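Visita al laboratorio de manipulación de Lerbridge: enseñar a un robot con las manos

5 de junio de 2023

Llevaba desde diciembre detrás de esta visita. El grupo de manipulación de Lerbridge abre sus puertas muy de vez en cuando y las plazas son pocas, así que cuando Lụa Bạch me escribió para decirme que se había caído una persona de la lista, contesté antes de terminar de leer el mensaje. Éramos 11 visitantes en total, casi todos de talleres y escuelas técnicas, más un par de estudiantes de Quiroga que ya sabían muchísimo y hacían las preguntas que a mí me habría gustado hacer.

Nos recibió Wenceslao Ocampo en la entrada, con café y una bolsa de medialunas (gracias, de verdad, algunos veníamos de un viaje largo). La primera media hora fue de charla sentados. Ocampo contó de dónde sale el proyecto, que se llama Wondine: querían que un brazo robótico aprendiera tareas pequeñas de mesa, de esas que una persona hace sin pensar, como guardar piezas en un estuche, cerrar una tapa o pasar un objeto de una mano a la otra. El camino habitual era teleoperar el robot, es decir, que alguien lo maneje a distancia mientras se graba todo. Funciona, pero es lento y cansa. En su primera temporada lograron 417 demostraciones aprovechables y terminaron, según él, «odiando el joystick».

El cambio vino cuando sacaron el robot del medio. En lugar de mover una máquina, la persona lleva en cada mano la misma pinza que lleva el robot y hace la tarea directamente. Se registra la trayectoria de las dos pinzas y con eso se entrena la política que después corre en los brazos. La idea general no es de ellos y lo dijeron varias veces, con nombres de artículos y todo. Lo suyo es el trabajo a dos manos, y sobre todo el método para decidir qué demostraciones sirven y cuáles conviene dejar afuera.

Después pasamos a la sala de captura. Yo me imaginaba algo más parecido a un quirófano y me encontré con un taller, con sus cables por el piso y sus cintas de seguridad, y me gustó mucho más así. Ihor Zakharchenko estaba a cargo de las sesiones ese día. Nos pidió que habláramos bajo, no por el equipo, que no graba sonido, sino por la concentración de quien demuestra. La tarea de la mañana era de estuche: trabajar con objetos chicos sobre una caja transparente con divisiones, apoyada en el centro de una mesa de madera clara.

Lo que más me impresionó fue la paciencia. Uno cree que enseñar un gesto es hacerlo bien y listo. Zakharchenko pide hacerlo bien y además hacerlo de maneras distintas: acercarse por la izquierda, llegar más alto, corregir el ángulo a mitad de camino. Si todas las demostraciones son idénticas, el robot aprende una sola línea en el aire y se pierde en cuanto algo se mueve un par de centímetros.
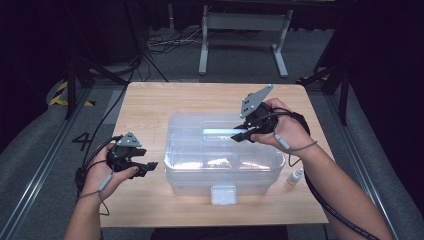
También insiste mucho en las pausas. Cuando una persona duda, la mano se queda quieta un instante, y el modelo puede aprender a quedarse quieto él también, a veces para siempre. Al principio recortaban esas pausas a mano. Ahora usan un filtro que mira la velocidad de las dos pinzas a la vez: si una espera mientras la otra trabaja, la pausa se conserva, porque forma parte de la coordinación. Si las dos se detienen sin motivo, el tramo se marca y alguien lo revisa. Parece un detalle menor y es el corazón del resultado que nos mostraron después.

Pregunté por qué no simplemente grabar más y más horas. Zakharchenko se rió y me llevó a una pizarra donde tenían la cuenta hecha. El conjunto completo de la tarea del estuche llegó a 3478 demostraciones. Después del filtro quedaron 1164. Y la política entrenada con esas 1164 rindió mejor que la entrenada con todo, en el mismo robot y con las mismas posiciones de partida. Se hizo un silencio lindo en el grupo, de esos en que cada uno está pensando en sus propios datos. Uno de los estudiantes de Quiroga preguntó si habían comparado con un subconjunto del mismo tamaño elegido al azar. Sí, lo habían hecho, y quedaba por debajo de los otros dos.

Tuvimos permiso para probar las pinzas. Me tocó con Tanner Pelletier, que ajusta los soportes y tiene una paciencia enorme con los torpes. Lo primero que se nota es que uno pierde el tacto. Estamos acostumbrados a sentir con la yema de los dedos si algo se resbala, y con la pinza eso desaparece casi por completo, así que empezás a mirar todo el tiempo y a moverte más despacio. Pelletier dice que eso es bueno: obliga a resolver la tarea con la información que va a tener el robot. Yo logré levantar una tapa de marcador y dejarla más o menos donde quería, al cuarto intento, y salí contentísimo — tendrían que haber visto mi cara.

Hay un asunto con las muñecas que no había pensado. El cuerpo humano hace trampa: gira el hombro, inclina el torso, llega a posturas que el brazo robótico montado en su base no puede repetir. Para eso corren una comprobación de alcance después de cada sesión, y las demostraciones imposibles para el robot se apartan antes incluso de pasar por el filtro de pausas. Con gente nueva llegan a descartar hasta 11 seguidas. A los pocos días ese número baja mucho, sin que nadie les explique la cinemática, simplemente porque ven el aviso y van acomodando la postura.

Después del almuerzo (sándwiches en el patio, viento, servilletas por todas partes) vimos la parte del robot. Eyvindur Eyvindsson dio la demostración con los dos brazos y fue muy franco con lo que falla. El primer intento salió limpio. En el segundo, un brazo soltó la pieza antes de tiempo y el otro siguió como si nada, cerrando la pinza en el vacío. Eyvindsson lo dejó terminar para que viéramos el error entero y explicó que ese es el caso que más les preocupa, el traspaso entre manos. Lo del filtro ayuda con las esperas, pero no enseña a recuperarse. Están empezando a grabar demostraciones que arrancan desde el fallo, con la pieza ya caída, y todavía no tienen números que quieran mostrar.

Plarnidex, la empresa que les fabrica las pinzas, tenía a una persona en la charla final y se habló bastante de desgaste y de repuestos. Confieso que ahí me distraje un poco mirando los apuntes, aunque los del taller de al lado tomaron nota de todo. Lo que sí me anoté es que las almohadillas de los dedos se cambian siempre de a pares, en la pinza de mano y en la del robot, para que el agarre siga siendo comparable.

Algunas cosas prácticas por si alguien se anota para la próxima. La visita dura casi todo el día y buena parte es de pie, así que lleven calzado cómodo. En la sala de captura hace fresco. Las mochilas quedan en la entrada, y conviene ir con alguna pregunta preparada, porque el equipo contesta con muchas ganas y se va por las ramas de la mejor manera. Las inscripciones las maneja Lụa Bạch, y me dijo que en diciembre piensan hacer otra jornada, con la tarea de las tapas.

Yo ya le pedí que me guarde un lugar.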